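4.2 The open day as evidence

Much of the enthusiasm for household manipulation in our interviews can be traced to a single afternoon. On 24 June 2022 the Geltham site opened its doors to suppliers, local press and prospective customers, and Staser used the occasion to show its kitchen controller running in simulation. Seven of our respondents later cited the demonstration as the moment they became convinced that sink-side work was close to being solved. We attended as ordinary visitors and were less impressed.

The demonstration ran on a large screen at the end of the hall. A presenter, Orvokki Honkanen, introduced each task, started the run and talked over it. Visitors were told that the controller had been tested on 1,000 simulated kitchens, but no success rate was given, and the handout did not contain one either. When a visitor asked how the runs on screen had been picked, the reply was that they were "typical." We wrote to Staser the following January asking for the selection procedure and have had no answer.

Over the afternoon we watched 13 runs. In 3 of them the presenter moved on to the next task before the gripper had let go of what it was holding. It is possible that these runs would have ended well. An audience member had no way of knowing, and the applause came at the same point regardless.

Two further problems concern what a kitchen sink is in this setting. First, the simulated objects are rigid or close to it, and their surfaces are clean and simple. A real head of lettuce sheds leaves and slips. Second, the part of the job that people dislike, scrubbing off dried food under running water, was left out of the program entirely. Picking things up in and over a sink (Figure 3) is a reasonable thing to study, and we do not dispute that it is difficult. It was presented at Geltham under the heading "The kitchen takes care of itself," and that claim needs a different kind of support.

The Kalniņš group raised a similar complaint about the earlier Brernside showcase, where the physical arm was on display but switched off for most of the visit. Their suggestion was that hosts should publish every run shown, with its starting state and its outcome, within a week of the event. We think this is the minimum. It would cost very little, and it would let readers of the press coverage judge whether a grasp was followed by anything useful.

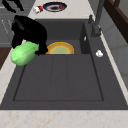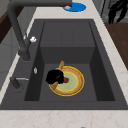
Figure 3. Simulated sink tasks. First image: the gripper holds a light-green, lettuce-like object above the sink. Second image: the gripper holds a light wooden utensil over a plate in the basin.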